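About Bremanwood Readers

Most reading societies will tell you that books change lives. We are not so sure. Some books do, for some people, for a while. A good many are bought, praised at dinner and left at page forty. Bremanwood Readers began with that suspicion and has kept hold of it.

We are a small company that runs reading courses, publishes a quarterly review of fiction and lends out sets of novels to groups across Orkville and Stistham. We don't publish novels, we don't represent authors and we take no money from anyone who does. If a book turns up in our review with a kind word beside it, somebody here read it to the end and thought it deserved one. If it turns up with an unkind word, the same applies.
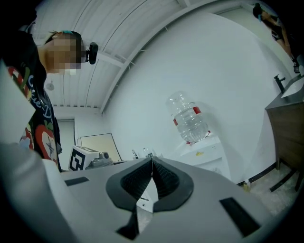
The apple T-shirt, at Bremanwood.

How we choose books

Slowly, and with some argument. We do not work from prize lists. A shortlist tells you what five tired judges could agree on, and that is often the book that annoyed them least. Nor do we pay much heed to the quotes on the back cover. "Unforgettable" is a word we have stopped allowing in our own pages, after going back over old issues and finding we had used it of several books that none of us could remember.

Each title we are thinking of adding to the lending shelves goes to 2 readers who don't discuss it until both have finished. They write a page each. Where the pages disagree, we usually take the book, as a group will have something to talk about. Where both readers were merely pleased, we usually don't. This has cost us a few crowd-pleasers and we get letters about it.

The lending shelves hold 1467 copies at present, nearly all of them novels, with a thin run of short stories and one stubborn shelf of letters and diaries. A group may borrow up to 5 titles in a season. We send them in sets, and we would like them back without notes in the margin, though we admit that the notes are sometimes better than the book.

The Wasilewska course

Our longest-running course is called Wasilewska, after the house where it first met. It covers three novels in a term and nothing else. People ask why so few. Our view is that a course which promises a dozen great works in ten weeks is selling you the titles. Three can be read properly, and then read again, and the second reading is where most people find out whether they liked the thing or only the idea of having read it.

There is no certificate. We tried giving one and it made people behave oddly. There is no set text on how to read, either, and we are wary of the sort of teaching that hands over a key to every symbol. A green curtain may well be only a curtain. Bring the book, bring a pencil for your own paper and be ready to say which page you mean.

The autumn term runs to the end of November. Evening groups start at seven and stop at nine, even if somebody is in the middle of a point.
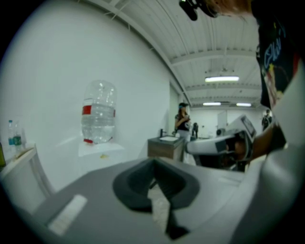 Bremanwood Readers – Courses and Lending Team

The team looks after the course lists, the sets and the post. Write to them if your group wants to join, if a parcel has come short or if you think we have been unfair to a book. They do read complaints. Now and then one of them changes a verdict, and the review prints the new one beside the old so that readers can see we were wrong at least once.

What we don't do

We don't recommend books to people we haven't met. "What should I read next?" is a fair question between friends and a poor one to put to a company, and we distrust the machinery that has grown up to answer it. We don't run author evenings, partly for lack of chairs and partly because an hour of hearing how a novel was written seems to put people off saying what they thought of it. We don't keep a count of how many books our members get through in a year – please don't send us yours.

New groups are taken on at the start of each term. Places in Stistham go quickly and Orkville generally has room.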